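Bar notebook, back counter
Sunday, 7:30 start

Carried on with the filter recipe for the Drilleck order. Same kettle as last time, same grinder setting to begin with, paper filters rinsed before each brew. Water from the jug, not the tap.

Brew 1: 51 g coffee to 1000 g water, poured in four stages. Drained too fast and tasted thin. Grinder two clicks finer.
Brew 2: same dose, finer grind. Better body, a bit dry at the end. First pour was 140 g and I think that is too much for this bed. Some of it ran straight down the side.
Brew 3: 50 g coffee, first pour cut to 100 g. Sweeter, and the dry finish mostly gone. This is the one to repeat.

That was the end of the open coffee, so on to a new bag. Going by the Brirudeck notes the fresh one should get a small test cup before anybody commits a full batch to it.

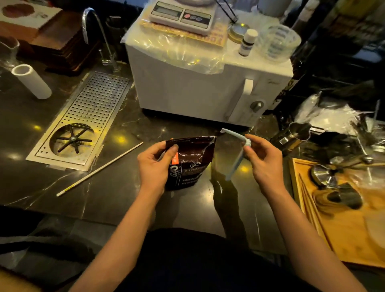 Bondell Coffee Workshop – Brewing and Training

The strip is off in one piece and the top of the bag is open along the tear. Please put strips straight in the bin. They get into the rinser area and somebody has to fish them out. Same goes for clear plastic bags left by the milk pitcher.

Smelled the beans before weighing. Nutty, a little cocoa, less fruit than the Acuña lot. Ran the small cup at the brew 3 grind and it came out slow and slightly bitter, so went back one click coarser. Good at that setting. Did not have time for a full liter.

Scale: moved it down to the counter for the small cup. On top of the white appliance it is too high to pour over, and I can't read it properly while holding a kettle. It can live up there between sessions – just not during.

Still to do:
Full 1000 g batch from the new bag, one click coarser than brew 3
Taste next to the Acuña lot, same water
Write the opening date on the bag (I forgot, will do it before closing)
Ask Drilleck if they want the recipe per liter or per cup

Counter wiped down and drip tray rinsed at 11:15. Grinder left on the new setting.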